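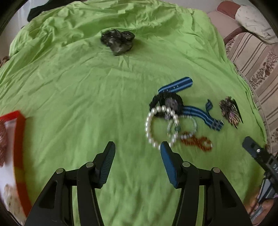 Why did the arm keep closing after it had already got hold of the thing?

The width reading had slipped, so the arm believed its fingers were further apart than they were and went on closing to make up the difference.

I wrote those two lines on the back of an envelope at half past nine tonight, and they are all I really have to show for the day. The rest I am putting down while I remember the order of it.

Rizwan Gamage rang at ten past eight this morning from Ornville. I had only just put the kettle on. He said the arm had pinched his thumb. His voice was quite level, and I took it to be a small matter until he said he had been to have it looked at the evening before and had a dressing on it. The nail is black. Nothing is broken. He had been holding up a hair slide for the arm to take from him, one of the handover tests, and it took the slide properly and then carried on closing, and the slide turned in the grip and his thumb went in with it. He said stop, which of course does nothing, and then hit the button with his left hand. The fingers stayed shut. That was the part he wanted to talk about.

I asked whether the button was wired in. He said it was, and that it did what it is meant to do and cut the drive to the joints, but the Patwary hand on that arm holds its last position when the power goes. So it held his thumb. He had to turn the release screw at the back of the hand with a coin. He thinks that took him half a minute. I would have said that half a minute with your thumb in it is a long time, but he didn't seem to want that said, so I didn't.

We agreed on the telephone that no one does handovers until we know. He had already put a note on the arm and taken the key out.

There were two faults, then, and I kept mixing them up for most of the morning. One is that it squeezed too hard. The other is that it wouldn't let go when the button was pressed. The second is Dernusix's to answer, as they fitted the hand and signed off the stop. I wrote to them before nine and kept it short: what happened, when, which hand, and that we want a release that opens the fingers or at least lets them go slack. I also asked whether they had known it held. I took that line out and then put it back in.

The first fault is more likely ours, and I spent the day on it.

The arm learned its closing from the hand tools, mine mostly. All that comes down the line from here is what I do at the green sheet with a tool in each hand, picking up bracelets and hair things and putting them down again. If my tools say the fingers are a certain way apart and they are not, the arm learns the wrong thing and has no way of finding out. I know this and have known it from the start. There is a check at the beginning of each session where you close the fingers right up and the reading should come to nothing. I do it every time. What I don't do, or didn't, is the same check at the end.

So this morning I set the small things out on the sheet much as I usually have them, the pearls on top of the blue strap with the holes in it, the amber beads a bit lower, the scrunchie off by itself towards the top. I wanted to see how the tools behaved in ordinary work, with no special test to flatter them. Both closed to nothing at the start. I did the pearls first, a dozen times or so, then the beads. The beads are tiresome. They slide over one another and the strand goes wherever it likes, and I find I grip hard to be sure of them. Then the strap, which is stiff enough to push back when you take it across its width.

I closed up again after that. The left tool came to nothing. The right did not. It read 2 millimetres open with the pads pressed firmly against each other.

I opened and shut it a good many times. It stayed at 2. I switched it off and on, and it went back to nothing, as it would, because it takes whatever it finds at switching on as closed if the fingers are shut. That is why the morning check has always passed. It would pass if the finger were on backwards.

I had some toast at that point, standing up.

After dinner (the midday one) I took the right tool apart on the kitchen table. The small collar that carries the sensor wheel is held on the shaft by a grub screw, and the screw was tight. I had been sure it would be loose. It took me until nearly three to see that the flat on the shaft, the bit the screw bears on, has worn into a slight curve. The screw is tight against something that isn't flat any more. Squeeze gently and it stays where it is. Squeeze hard, and it creeps a hair and doesn't come back. I marked across the collar and shaft with a white pen and squeezed on the strap, and after a few goes the mark had parted. You need a glass to see it but it is there.

The left one has a good flat. I lead with my right, so it has had the worst of it.

Next was finding out how long it has been going on. Molix keeps every recording with its number, and I can draw the width out as a line against the time, so I looked for places where the line should have gone to nothing and stopped short. When I put the tools down after a piece I nearly always shut them, out of habit, and I was glad of the habit today. The early ones are fine. I went to 2000 and it was fine. I went to the end and it was bad, so I halved it and halved it again, as one does looking for a name in a telephone book. At 2451 the line ends on the floor, and in the one straight after it the line ends a little above, and it never gets properly back down within a session from there on. It starts each session right and goes off as the afternoon wears on. The ones with a lot of strap and beads go off soonest.

We had meant to reach 3000 before the end of November. I don't think we shall now, and I told Rizwan so when I rang him back at four. He asked if the later ones could be mended by taking the error off. I said some could, where the slip happens all in one go and you can see the step. Where it creeps I would be guessing, and I don't want to put a guess into something that closes on people. He said he would sooner have fewer. I was relieved that he said it first. The arm goes back to what it had learned at 2000 and stays there until I have recorded the rest again.

He told me something else on that second call which I want to keep. He had noticed a week ago that the arm was leaving marks on the soft pieces, a line across a fabric flower they have there, and had put it down to the pads being new. He didn't mention it. I had noticed my own right tool feeling early, as if it met in the middle before it should, and I didn't mention it either. I had thought my hand was tired. Either of those in a message would have been enough for one of us to look.

I was a little short with him about the flower and am sorry for it. He has the thumb.

Dernusix replied at ten to six. They say the hand holds on loss of power by design, so that it won't drop a load, and that this is in the papers. I looked and it is, in the section on lifting. They offer a spring version which opens, with a weaker grip, and they will send a man to look at the stop. I asked for the spring version. We are picking up hair clips. I also asked them to put a label by the release screw saying which way to turn it, as Rizwan turned it the wrong way first.

For my own side I have ordered a shaft and two collars of the clamping sort, which grip all the way round and don't depend on a flat. I shall change the left as well. From now on the closing check is done at the end of the session too, and the figure written down, and if it isn't nothing then that session doesn't go in. I have asked whether Molix can be made to refuse it without me, as I know what I am like at the end of an afternoon. I've also proposed that handovers be done with a rod or a stick holding the piece and no fingers near it, for good, even after the new hand is on. Rizwan was doubtful, because it isn't how a person would hand a thing over. I said I didn't mind.

The right tool is in pieces in a baking tin with a cloth over it. I left the sheet as it was, with everything on it, and only moved the pearls to where they wouldn't roll.

Must ring him in the morning and ask about the thumb before I ask about anything else. Also need more milk.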